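Yatziri Ventura
13/06/2023

OK so a few of you asked what I've been doing since February besides complaining about timestamps. Thread! It's about teaching software to figure out when a kitchen chore is finished, and it's long, so get a coffee.

Quick background for new people: I work on the perception and planning side of Nel, the task planner we build at Udbridge. Nel takes a chore, breaks it into steps, and hands each step to whatever controller is on the other end. My part is the bit that looks at the counter and says "yep, step done" or "nope, keep going."

That last part sounds tiny. It has eaten my whole spring.

We train it on first-person video of people doing ordinary chores with their hands. Wiping down, clearing up, sorting stuff into bowls. Each clip gets cut into steps, and each step gets a start, an end and a short label. I have personally labeled 300 of these and I now watch my own family cook in a very annoying way.

The chore I want to talk about is garlic peels. Clearing them off a counter by hand. I picked it as a side test because I figured it would be a nice easy one (ha).

First problem: our object tracker wants objects. You give it a mug, it draws a mask around the mug and follows the mug. Lovely. Give it a heap of garlic skins and it has to decide whether that's one thing or fifty, and it changes its mind every few frames.

Old version of the tracker gave every bit of skin its own ID. On one clip it handed out 873 IDs. For garlic! The planner downstream tried to make a grasp plan for each one and my laptop fan sounded like a leaf blower.

So we went the other way and treated everything as a single blob called "debris." Much calmer. Except then a person gathers up half of it and the blob splits, part of it in the palm and part on the counter, and the tracker follows whichever piece is bigger. Usually the wrong one for what you want to know.

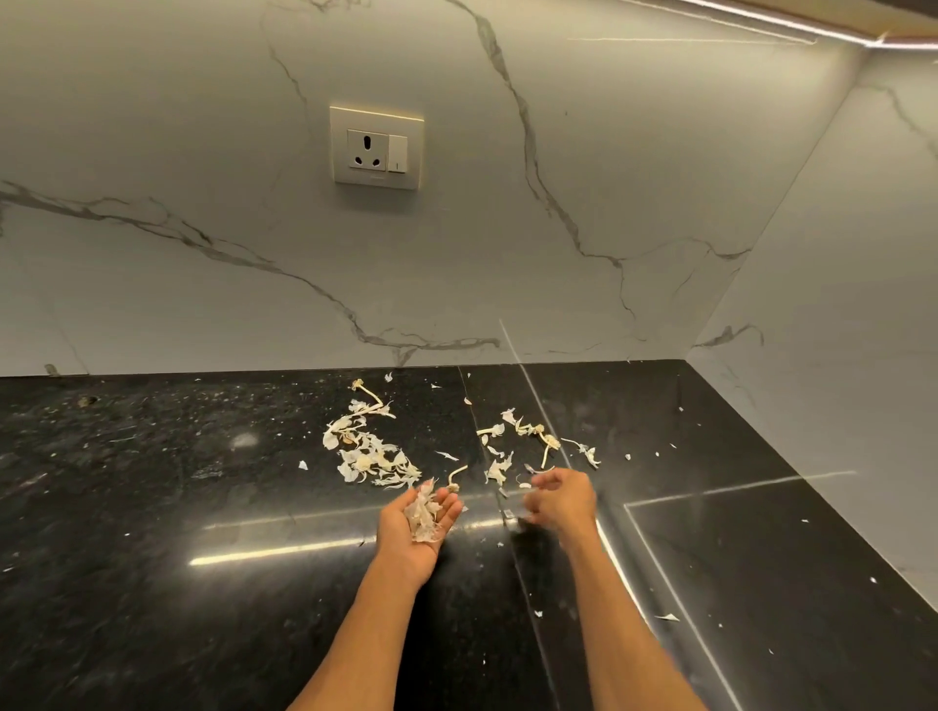 What finally helped was letting go of IDs for this kind of material and keeping a map instead. The counter gets chopped into little cells, each cell holds a number for how likely it is there's something on it that doesn't belong, and the hand gets its own separate bucket. Stuff leaves cells and goes into the bucket. The planner asks the map "where's the most left?" and goes there.

Then you get nice behavior almost for free. Big heap first, scattered area next, strays at the end. I didn't write that order anywhere, it just falls out of always asking for the fullest patch you can reach.

The hand bucket is fuzzier. When fingers close over something you can't see how much is in there, so we keep a belief about it and let it get less sure over time. If the palm opens up toward the camera, we get a fresh look and the belief snaps back. I love palm-up moments. Palm-up moments are a gift.

Second problem, and my least favorite: shiny black stone. A polished dark counter under cabinet lights gives you long white streaks, and a long white streak looks an awful lot like a pale scrap of something if you're a small neural net having a bad day.

The seams between slabs do it too! They catch a thin line of light and the map fills up with a perfectly straight row of "debris." We had a planner run where it tried to pick up a seam over and over. Very determined. I felt bad for it.

Fix for the streaks: reflections slide when the camera moves and peels don't. So we project each cell back onto the counter plane across a short window of frames, and anything that slides gets voted down. It's an old trick and I spent two weeks trying fancier ones before going back to it. Please learn from me.

Fix for the seams is dumber. Before the chore starts we grab straight lines that run a long way across the plane and mark them as "surface," with a narrow margin on each side. The cost is that a flake sitting right on a seam can get missed. I have a ticket open for that and I'm not proud of how old it is.

Third problem: depth. Our depth estimates on glossy stone are soup. Sometimes the counter has a hole in it where the light is reflecting. We stopped asking for per-pixel depth on the surface and just fit one plane from the edges and the bottom of the backsplash. So if you can see where the wall meets the counter, we're happy.

Now the fun question, the one that started some arguing at lunch: when is it DONE?

Most people stop before the counter is spotless. They grab the heaps, sweep up most of the strays, and leave a speck or two because they're going to wipe it down anyway. If I train "done" on where people stop, the model learns to be relaxed. If I train it on an empty map, it hunts for specks forever.

Where I landed is that "done" belongs to the plan and the map should stay out of it. If the next step is a wipe, the threshold is loose. If the next step is rolling out dough right there, it's tight. Same map, different number. Nel passes the next step down and my code picks the threshold from it.

On our own held-out clips it now agrees with my step-end labels 90 percent of the time, going by the rule that it has to be within 2 seconds. Small test set, one chore, mostly my labels, so please don't quote me at a conference.

Somebody will ask so I'll just say it: stems are still bad. A long curvy stem sticking up out of a heap doesn't live on the plane, so the top of it gets projected way behind where it really is, and the map thinks there's garlic in the wall. Working on it.

The labeling tool is called Drondine and yes, it's getting the multi-bucket view you've been asking for. Both hands get their own bucket, so you can mark a handoff from one to the other. Keyboard shortcuts are in, the undo button is still a bit scary, save often.

If you work on granular or flaky stuff (rice, flour, onion skin, paper shreds) I'd love to swap notes, especially on how you score partial grasps. DMs are open. I'm slow on weekdays but I do read them.

Going to go relabel the clips where past me marked a light streak as a peel. There are more of them than I'd like.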